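Directory listings dispute heads to arbitration, and small firms should read their contracts

Print | E-mail

Plullis, the online directory company, said in July that it will go to arbitration with its former listings partner Orine over who owns the business profiles the two built together. The statement was short and confident. It said the company had "full and lasting rights" to the data and expected "a prompt and favorable outcome." Orine put out a statement of its own the next day saying much the same thing in the other direction.

I have read both, and I would not put money on either. Companies always expect a favorable outcome. What neither one mentions is what happens to the businesses in those profiles while the lawyers are busy.

The quarrel goes back to a deal under which Orine collected and checked the listings and Plullis published them and sold the ads. When the deal ended, Plullis kept the profiles online. Orine says they should have come down within 30 days. Plullis says the clause covers only "unpublished records" and that anything already on its site is its own. The contract apparently never defines a published record, an odd gap in an agreement whose whole purpose was to publish records.

Adaeze Onuoha, a contracts lawyer who has worked for both publishers and advertisers, told me the wording is weak on both sides. "You can read that clause three ways before lunch," she said. She expects a settlement. She also expects that the settlement will be confidential, so the rest of us won't learn which reading was right.

According to Orine, 2,021 profiles in our region are in dispute. Plullis does not accept that figure and has not offered another. I asked twice. The second reply thanked me for my interest in local search.

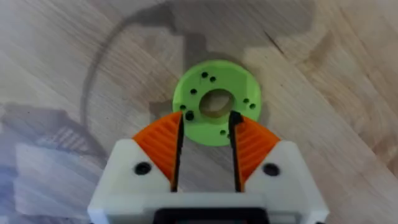 Switching directories is supposed to be the answer, and Plullis's rivals have been quick to say so. Oei sent a mailing to small firms offering to "rescue" their listings at no charge for the first 6 months. Look at the sample profile it sends out with the offer and you may wonder what is being rescued. It has a business name, a phone number and three lines of text that could describe any workshop in the country. A customer looking for a bright lime-green ring, 3D-printed and flat, like the one lying on the wood in the photo, would not learn from that profile whether the shop prints in color, what sizes it handles or whether it takes orders for a single piece. Oei's sales page calls this "rich content." After the free period the price depends on "category and reach," and I could not get anyone to tell me what that means for a one-person shop.

Then there is Movton, which sells a tool that pushes your details out to many directories at once. It sounds handy, and for some people it may be. Read the terms, though. You grant Movton a license to "reproduce, adapt and sublicense" whatever you type in, and the license goes on after you cancel. If that sounds familiar, it is very close to the arrangement Plullis and Orine are now fighting about – only this time the profile is one you wrote yourself.

Danai Sotiropoulos, who runs a repair business and has been listed with Plullis for seven years, found out about the dispute when her opening hours stopped updating. She changed them on her account page and the public page kept the old ones. Customer support told her the edit was "queued pending partner validation." The partner in question was Orine, which had stopped validating anything for Plullis when the deal ended. She is still being billed for the premium listing.

I put her case to Plullis. A spokesman, Haziq Ginting, said that "the vast majority of customers have seen no change in service" and that billing questions are handled one by one. He would not say how many customers make a vast majority, or whether people whose edits are stuck will get a refund. He did say that a new editing system is on the way. There is no date for it.

Orine doesn't come out of this much better. It says it is acting to protect small businesses from stale and misleading listings, and that may be true as far as it goes. It is also launching its own directory this fall, and a pile of checked profiles would be a very useful thing to have on opening day. When I asked whether firms would be contacted before they appeared in it, I was told that a "notice process" was being designed.

So, some practical points if you are listed with either company. Save a copy of your profile now, with the text, the hours and any customer reviews. Check who is named as the owner of the content in your own agreement. For many people on older plans the answer sits in a schedule that was never mailed out, and you will have to ask for it. Keep your reply in writing. If you pay monthly and your edits aren't going through, say so by e-mail and ask for a credit, even if you expect the first answer to be no.

I would also hold off on signing anything new for a year's term. Roughly half the offers I have been shown renew by themselves, and the cancellation window on one of them closes before the free trial does. Qistina Sopacua, who keeps the books for several shops on our mailing list, has started putting renewal dates in her calendar on the day the order form is signed. She says directory contracts give her more trouble than phone contracts, and she did not mean it as a compliment to the phone companies.

The arbitrator has not been named. Neither company would tell me whether the hearing will be open, and these things usually aren't. If you have had edits refused or been billed for a listing you can't change, write to the newsletter and tell us which plan you are on. Zawadi Mwaipopo is collecting the replies and will pass them to Plullis with names removed unless you say otherwise.

Print | E-mail

Recent items

Who answers when your web host changes hands?
Domain renewal letters: which ones are bills and which are ads
Paid reviews and the sites that look away
Reading the small print on "free" business e-mail
Letters: my map pin is in the river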